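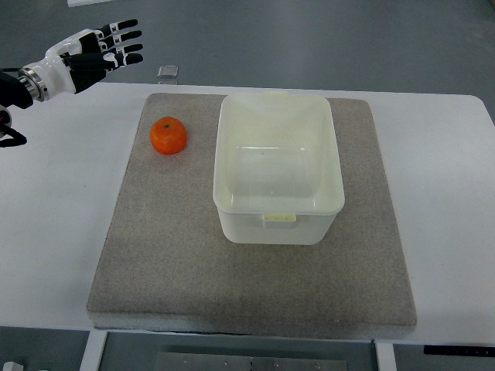

Tabletop station with hand, felt pad, fruit and open container.

Drendevura Tabletop Kit: Data Card

Version dated 26 October 2025
Contact: Efua Eshun, Bosby

Summary
This card covers the sample recordings supplied with the Drendevura Tabletop Kit. The kit is offered by Bosby to teaching and research laboratories as a complete station: arm, five-digit hand, table, and control software. The recordings are provided so that buyers may test their own software before delivery of the hardware.

Contents
The set holds 3,136 recordings across 17 tasks. Each task uses common household items. Recordings include head-view video, joint positions, and a written task instruction. Files are grouped by task and then by operator.

Task shown
"Put the orange fruit in the box." The fruit and the container both start on the gray felt pad. The container has no lid. A recording is marked complete when the fruit rests inside the container and the hand has been withdrawn. Attempts that do not meet this condition are kept and labeled as incomplete.
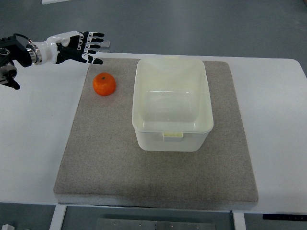

Hand above the rear edge of the pad, palm down, with the fruit outside the container.

Hardware notes
The hand attaches to the arm through a metal wrist ring. Bosby advises users to check this ring before each session. Replacement fingertips are sold separately through Chu.

Known limits
All recordings were made at the Bamport site under indoor lighting. Only 900 recordings include force readings. The set should not be used as the sole basis for a safety assessment.

Access and terms
The recordings are free to registered kit owners. Other laboratories may request access in writing and should allow 5 working days for a reply. Redistribution requires written consent. The next release is planned for December and will correct labeling errors reported by users.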